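An Afternoon With the Skellach Rollers, a Roller Derby League That Hasn't Skated a Bout

Print | E-mail | 14 shares | 4 comments
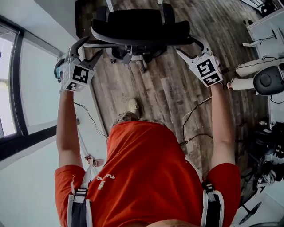
Zuzanna Zawadzka wanted me to know, before I had my coat off, that they are a real team. They have a name and a logo and a bank account, she told me, and the only thing they're short of is somebody to play against. She'd be sorting that out by January if it killed her.

So that was my welcome to the open day at the old Jullell skating hall in Skellach, where the newest flat track roller derby league in the county is trying to get itself off the ground. I'd driven 90 miles to see it, mostly on two-lane roads behind a horse trailer, and I got there with a stiff neck and a gas station burrito that I don't want to discuss.

I'd never been to a derby practice. I played softball in school (right field, where they put the kids who look at clouds) and my last time on skates was a birthday party when I was eleven. But the flyer said everybody welcome, no experience needed, and I took them at their word!

The hall is great, by the way. It's got a maple floor that was laid back when people came out here to skate to an organ, and Zuzanna says the league signed a two-year lease on it with the Escobar family, who still own the snack counter and still make the pretzels. The track gets taped down fresh before practice. It's an oval, bigger than I expected, and the ends are where everyone falls.

Things got going a little after 1 p.m. Aleksandra Adamczyk runs the training, and she started the newcomers off with falling. Just falling. One knee, then the other knee, then both, then a thing called a four-point where you end up on all fours with your hands in fists so your fingers don't get rolled over. We did that for most of half an hour. I had loaner pads from a bin, and the left elbow pad kept turning around to the inside of my arm, so I'd stop and turn it back and then have to catch up with the line.

After that came stops, and I learned that I can't do one. I can do a long curve that finishes at the wall.

During the water break I got the numbers out of Aleksandra. They've got 19 skaters signed up, and nine of those have passed what she calls minimum skills, meaning they're cleared to hit and be hit. You need 15 for a full roster, though plenty of small leagues travel with fewer. Dues are $40 a month. A set of starter gear runs some $130 if you buy it used and don't mind the smell – she was very firm about the smell.

Then the cleared skaters went out and scrimmaged, four on four plus a jammer each, and I finally understood why anybody does this. It's loud! You hear the wheels and the hips and a lot of yelling that is mostly people's names. A jam lasts up to two minutes and feels like ten seconds. Irena Olszewski was jamming for one side, and she got through the pack on the inside line on one foot, right along the tape, and I yelled like I had money on it. The whole bench did.

I asked her later how long she'd been at it and she said seven months. Before that she bowled.

The plan, if it holds, is a first home bout against Plerard, who have had a league for years and are apparently very nice about beating people. The hall is rated for 1,000 but Zuzanna would be happy with a couple hundred in folding chairs. They still need referees, badly. You don't need to skate for some of the official jobs, so if you like clipboards, think about it. There's also the matter of the scoreboard, which came out of a high school gym and won't show anything above 131. I said that seemed like plenty. Aleksandra said I hadn't seen Plerard play.

I stayed until close to five, bought a pretzel for the road (good, very salty) and drove home with both knees humming. My wife asked if I was going back. I've got a used pair of skates in my online cart right now, so I guess so – the size 10s, if anyone from the league is reading and knows whether they run small.

Next open practice is at the hall next month, doors at noon, bring a mouthguard.

4 comments

Geeta Malhotra
They run small. Go up a half size and wear thin socks.

Zyanya Villaseñor
I skated at that hall every weekend as a kid and had no idea it was open again. Is the organ still there??

derbydad_plerard
We are nice about it! See you on the track. And the scoreboard thing is true, ours used to do the same.

Geeta Malhotra
Zyanya, the organ is gone but the bench from it is in the lobby, people lace up on it.

Print | E-mail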